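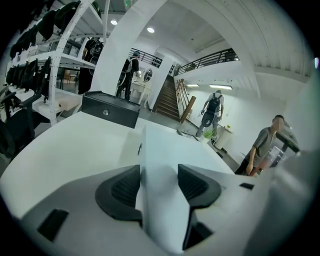
*The view from the gripper at Plunalano, looking over the white table to the gear shelves and the stairs.*

I've been meaning to write this one up since the visit, and my notes are a mess, so bear with me. Plunalano has a floor with a white ribbed ceiling, a big arched pillar and a staircase with brown treads going up to a mezzanine, and my first thought was that somebody had put a robotics outfit in an art gallery. Lovely spot. Terrible parking, mind you — I ended up three streets over beside the Shearer depot and walked back in the drizzle.

We were a small group, and most of the others had come to see the backpack units. Fair enough, there's a whole row of black harnesses and packs along the shelving and people were wandering about with them on. I'd come for the gripper though, and more to the point for how they keep the thing going. I spent nine years looking after packing machinery and I can't walk past a wear part without wanting a poke at it.

The model they use is the Zurkden, a hand-held gripper in white and grey with two black ribbed finger pads that face each other. You hold it and work it yourself, and it's the same hand that goes on the arm in their little cell upstairs. So whatever you learn about looking after one, you've learned for the other. I liked that a lot! One set of spares, one set of tools, one sheet of instructions taped inside the cupboard door.

The pads are what wears. The ribs on the inner face are very fine, and they told us that once they go shiny the gripper starts dropping smooth things well before it drops anything heavy. Their rule is to swap pads at 443 hours on the counter, always both together, never just the sad-looking one. Somebody had tried mixing old and new last September and the grip pulled to one side every single time until they gave in and changed the other. I've done precisely the same thing with brake pads, so no judgement from me.

Changing them is a quick job. There are 4 screws a side, and the trick is to nip them all up loosely, close the fingers on a flat gauge block, and only then tighten. If you tighten first the pads sit a hair off parallel and you'll be chasing it all arvo. They had a go-slow version for visitors and I got to do one pair. My colour-coded driver set stayed in the car, of course, the one day it would've been handy.

Cleaning is a damp cloth and a soft toothbrush along the ribs at the end of each shift. No solvent. I asked twice about solvent, because at my old work we'd have drowned it in the stuff, and got the same answer twice: it hardens the rubbery surface and you'll be buying pads again by the end of the month. A pair costs them 86 dollars from Zolthorpe, and the freight's dearer than it ought to be.

Then there's the fin, the tall white wedge that stands up between the pads. I'd taken it for a guard. It's their alignment reference, and it gets checked whenever the gripper has had a knock. If it's leaning they take it off, clean the seat and refit it, and they reckon most of the "faults" people report are a bit of grit under there. They keep a knock log on a clipboard, with 49 entries in it when I had a flick through, nearly all of them reading "bumped table". The table didn't seem to mind.

Practice pieces are ordinary things. On the day it was a black box with a flat lid and a little round metal lock on the front, and it's a good choice — flat sides, slightly rounded edges, and you find out fast if your pads aren't square. Mine weren't, the first go. I'd rushed the last two screws. Second go I took my time with the gauge block and the box came up level, and I was far too pleased with myself for a grown adult.

What I'd have liked was more time upstairs. We only got ten minutes at the cell and the arm was parked for its weekly grease, so there was a lot of peering at covers. The cable run down the back of the arm looked tidy, with a decent loop left at the wrist, and they replace that length on a schedule before it gets a chance to fail. I forgot to ask what the schedule was and I've been annoyed about it ever since.

If you go, wear flat shoes for the stairs and take your own water bottle. They run visits every couple of months and you book through the front desk.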